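Home Stories Essays Back Issues Submit About

The Tide Gauge at Hesar

Fiction

The gauge at Hesar had been reading three millimetres high since the spring, and Jeptoo Kaijage had been sent to find out why.

She signed for the key at the harbour office and walked out along the mole. The hut stood at the seaward end, over a stilling well 26 feet deep. Inside were the float, the counterweight, the brass drum and a shelf of logbooks. The drum turned once a day. A pen drew the sea on it in violet ink.

She measured the wire first, then checked the datum against the bolt in the wall. Both agreed with the certificate. She entered the figures and initialled them.

The keeper of the gauge was Edem Mahama. He had held the post for 15 years and his handwriting had not altered in that time. He wrote down the level at eight in the morning and again at eight in the evening, and under Remarks he wrote the wind.

"It isn't the wire," he said.

"No."

"I changed the wire in March."

She asked whether anything else had been changed in March. He considered this and said that Boateng had died. Boateng had kept the gauge before him, and had gone on coming out most evenings to look at the drum.

She did not write this down. They walked back to his house for the older books, which were kept there on account of the damp.

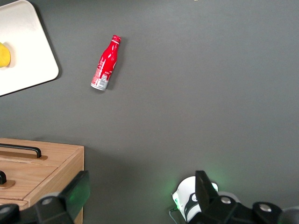 The older books ran to 113 volumes. Mahama brought them through in order and she read the evening entries against the printed tables, beginning with the year of the Dellar survey. The method was slow but left no room for argument. A correction had been applied to every evening reading. It was small, always downward, and always the same. The morning readings had none.

"Who took three off?" she said.

"He did. Then he showed me and I did."

"On what grounds?"

Mahama turned a page and turned it back. Boateng, he said, used to lean on the bench while he read the scale. The bench was fixed to the floor, and the floor was fixed to the frame that held the pulley. He was a heavy man. With him on the bench the pulley dropped and the pen stood high, so he took the three off afterwards. When he gave up the post he still came in and leaned.

"And since March you have stopped subtracting."

"There was no one leaning."

"Then the reading should be right."

"Yes," said Mahama. "It should."

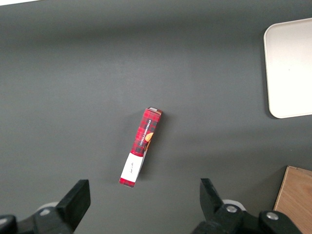

Vanilla shortbread, in the tartan box.

She went back to the hut alone at eight. The wind was north-westerly and light. She stood clear of the bench, with her hands in her pockets, and read the scale. It was three millimetres high.

She waited until the pen had moved on, then opened the current book at December and entered the level as found. Under Remarks she put the wind. After a minute she took three off, initialled it, and locked the door.

First published in Gametus, December 7, 2024. All rights remain with the author. Contact the editors | Back to top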